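Inicio | Animales | Cuerpo | Inventos | Buscar

Categoría: Curiosidades del cuerpo

¿Para qué sirve la cera de los oídos?

La cera no es suciedad, aunque tenga ese aspecto tan poco elegante. La fabrican unas glándulas de la entrada del oído, y atrapa polvo y algún bicho despistado. Luego sale sola, empujada por la piel y por tu mandíbula cuando masticas. O sea, que merendar también es limpiar.
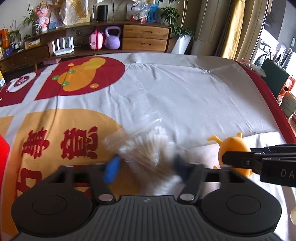
Bastoncillos de algodón en su bolsa transparente.

Meter un bastoncillo es como barrer hacia dentro de casa: la cera acaba al fondo, apretada contra el tímpano, que no ha hecho nada malo. Por fuera, basta una toallita húmeda.
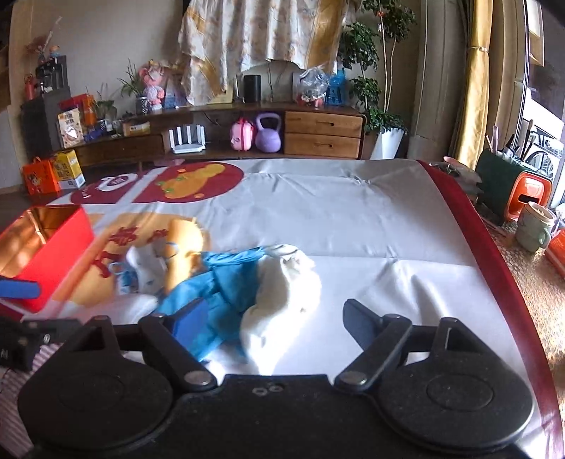 Una caja roja y unas puntas azules.

¿Y si oyes como debajo del agua? Avisa a un adulto y que te mire el médico. Tu hermano mayor no cuenta como médico.

© Revista Rosine | Contacto | Volver arriba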